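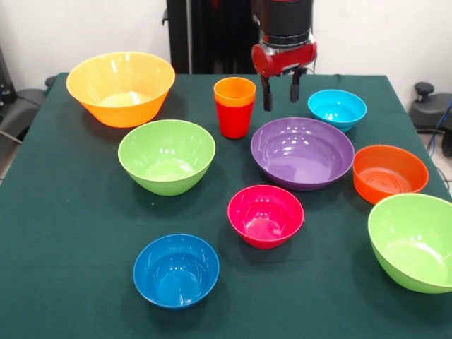
Photo: Ultthorpe College Robotics Program

Ultthorpe College Robotics Program
4 October 2018

The fall student project in automation is now under way. This thread sets out the task, the rules and the dates for students, families and partner schools. (1/14)

The project is called Medley. Each team must write a program that allows a robot arm to sort and stack plastic tableware on a cloth-covered table. The table is laid with bowls of several sizes and colors and 2 cups. (2/14)

Teams work with the same arm, the same gripper and the same tableware. No team may add parts to the gripper or mark the bowls or cups in any way. Stickers, tape and paint are not allowed. (3/14)

The first graded exercise concerns the cups alone. The program must separate the orange cup from the red cup, set it down on the cloth, pick it up again and return it to the stack. The bowls stay on the table throughout and must not be moved. (4/14)

The second graded exercise concerns the bowls. Students will receive the required order on the morning of the run. Programs that depend on one fixed layout will therefore not score well, and teams are advised to plan for this from the start. (5/14)

Scoring is out of 100 points. Of these, 80 are given for the two exercises and the remainder for the written report. Points are taken off for a dropped item, for contact with a bowl during the cup exercise, and for any run stopped by hand. (6/14)

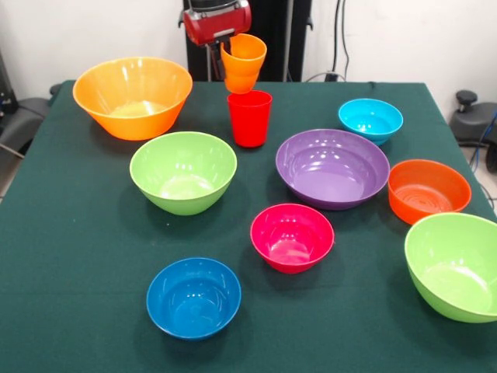 The approach from above is the part of the cup exercise on which most teams are now working. A taper leaves little room for error at the rim. Students should record the height at which the gripper opens and enter it in the log after every attempt, including failed ones. (7/14)

Teams have asked whether the gripper may hold a cup by the rim or must close around the body. Either is permitted. The report should state which method was chosen and give the test results that support the choice. (8/14)

A question was also raised about the cloth. It will remain on the table for all graded runs. A crease can change how a bowl sits, and students are expected to smooth the cloth before they begin. Time spent on this is not counted against the team. (9/14)

Each team may book up to 8 sessions in the lab before the graded runs. Bookings are made on the sheet outside the Janitz Room. A session missed without notice counts as used. Teams may trade sessions with one another if both sign the sheet. (10/14)

Safety rules are the same as last year. One student stays at the stop button whenever the arm is powered. Hands stay off the table until the arm has returned to its rest position and the student at the button has said "clear." Long hair is tied back. Food and drink remain in the hallway. (11/14)

The written report should not exceed the length given in the course guide. It must include the final program, the test log and a short account of one problem the team did not solve. Past reports have tended to leave out this last item, and the graders will look for it. (12/14)

Graded runs take place in November and are open to families. Seating in the lab is limited, and visitors are asked to reserve a place through the program office. The schedule of runs will be posted here once the team list is final. The Sæther Prize for the best test log will be presented on the same day. (13/14)

Questions about the rules should be sent in writing to the program office so that the answers can be shared with all teams. Requests to change team members must be signed by every student concerned and will not be accepted after graded runs begin. (14/14)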